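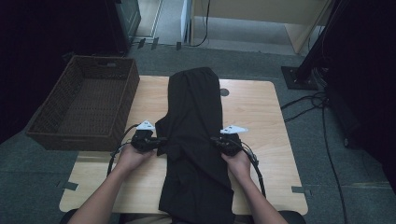

Black cloth on a wooden table

The bus to Pladside left at five in the morning, and Urmila Solanki was already sorry that she had eaten. She sat behind the driver with her bag on her knees. In the bag there were two bottles of water, a raincoat, and a tube of glue which she had bought herself, in a shop where she was known, and for which she had invented a broken chair.

"You are quiet," said Wiesława Czarnecka, who had the seat beside her.

"I am reading."

"Your book is closed."

Wiesława was seventy-one and had been arrested in two countries. She slept easily in buses. She put her cheek against the window and was gone before they passed the last houses of Cronin, and Urmila had to look at the fields alone. It had not rained since March. The river lay on the left side of the road, thin and brown, and in some places you could see the posts of the old ferry standing in dry mud.

The plan was simple. At nine o'clock the gate of the Tovier terminal would open for the first trucks, and the people from the bus would sit down in front of it. Four of them would glue their hands to the road. Devendra Chauhan had explained it in the back room of the library, with a drawing. He had said the word "peaceful" many times, and each time he had looked at the younger ones. Urmila, who was fifty-eight and had taught geography all her life, had raised her hand to ask a question about the toilets. When she lowered it, she found that her name was on the list of four.

She had not told her sister. She had told only Rajkumari Gautam, who lived upstairs and would feed the cat.

"How long will you be away?" Rajkumari had asked.

"Until the evening, or a little longer."

"I will leave the key under the pot," Rajkumari said, and then, from the stairs, "Wear warm socks. Roads are cold."

The road was cold. She noticed it first through the raincoat and then through her palm, when the glue was on it and Devendra was counting quietly to sixty. The tar was full of small stones. She pressed down as she was told. On her right a boy whose name she did not know was breathing very fast, so she began to ask him about rivers, where they start, which way they go, and he answered like a pupil who has not learned the lesson.

The first truck stopped a good distance away. The driver climbed down, looked at them all, and climbed up again. After some time he came back on foot. He was carrying a thermos.

"I can't turn here," he told Urmila. "The trailer is too long. So I am staying also."

"I am sorry for your day," she said.

"I'm paid by the hour." He poured coffee into the lid and stood with it, not sure what to do. Then he bent down and held it to her mouth, because her free hand was under the boy's head. It was too sweet. She drank all of it.

The police came at half past ten. The officer in charge was named Vandana Awasthi. Urmila knew this before she could read the badge. In the second row, near the map cabinet. A girl who colored the oceans green because she had lost her blue.

"Miss Solanki," said the officer.

"Good morning, Vandana."

The officer kneeled. Somebody brought her a bowl with soapy water and a flat wooden stick, and she began to work it under the edge of the hand, one finger after another. She was careful. Neither of them spoke until the thumb.

"Does your sister know?"

"No."

"She will see it on television."

Urmila thought about this. Behind the fence the cranes of Tovier had stopped, and a man was walking along the top of one of them with his jacket over his shoulder. The smell of the soap was lemon.

"Is it a good picture, do you think?" she asked. "From there?"

Vandana turned her head to see where the camera was standing, and moved a little to the left.

Contact | © Skalteck Stories | Back to top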